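How to Set Up and Run a Litter Pickup Task for a Two-Arm Robot

Last updated: Dec 31, 2025

34 shares | 6 comments

These are the steps our student robotics club at Gumton uses for the bedroom cleanup task. Magdy Ouazzani wrote the first version in March and I have changed it a good deal. It assumes your two arms are already mounted, homed and talking to the laptop. If they are not, do the arm setup page first.

Before you start

You need a carpeted room with a bed on one side and a sofa on the other, a small wastebasket with a bag in it, and a handful of clean trash. Candy wrappers, snack bags, scrap paper and an empty drink bottle are enough. Rinse the bottle and wipe the wrappers. Sticky ones cling to the fingers and you lose the rest of the session cleaning the pads.

Step 1. Set the travel speed

Open the Atia control panel and set the travel speed to 100. Leave it there until the team has a full clean run. The panel goes up to 900, and the arms will shake the head camera long before that. 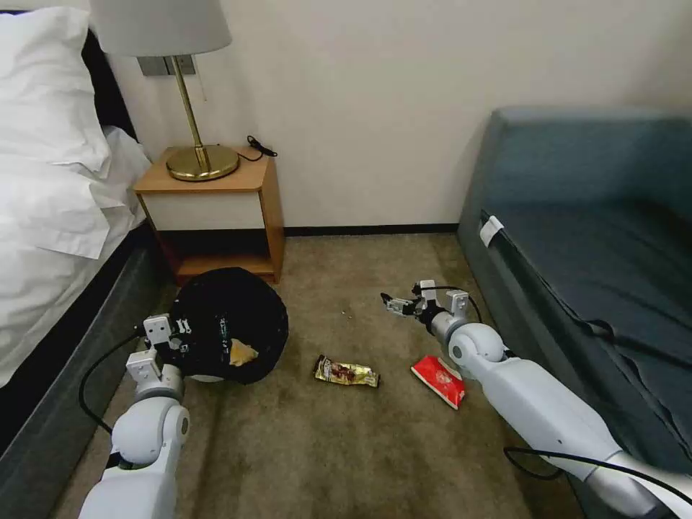
Step 2. Check the cables

Move each arm slowly through its whole reach and watch the cable at the wrist. It should have enough slack to follow the gripper without pulling tight. If a loop hangs low enough to catch on furniture, stop and clip it higher up. Jarlath Costello pulled a connector out in our second week and we waited nine days for the part.

Step 3. Place the litter

Put the pieces on open carpet, between the bed and the sofa, with a hand's width between them. Vary the angle each time. Teams that always lay the bottle the same way end up with a routine that only works for that one angle. Crumple the paper fresh for each run.

Only one person should be resetting. Everyone else stays behind the laptop table. The resetter calls "clear" when both hands and feet are out of reach, and the driver does not touch the controls before that.
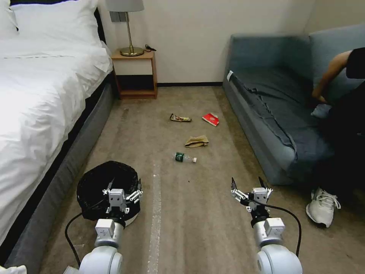
Step 4. Choose the arm for each piece

Decide before the run which arm takes what. We give the bin side to the left arm and the far side to the right, and write it on the run sheet so the driver and the scorer agree. With the left gripper open over the wastebasket and the right one by the bottle, you can check both ends of the job before any piece is lifted. If either arm has to stretch to get there, move the base and start over.

Step 5. Pick and drop

Lower the gripper straight down, close, wait one second, then lift. For wrappers, aim for a fold. For a bottle on its side, grip across the body near the middle. Open the fingers only when they are over the bag – a wrapper dropped early usually lands on the rim.

Step 6. Save the run

Name the file with your team name and run number, for example Jia 235. Corinne Tran keeps the master list, which is at 763 now. Mark failed runs as failed and save them too.

Related pages
Arm setup and homing
Gumine team notes: soft wrappers
Run sheet template
Replacing finger pads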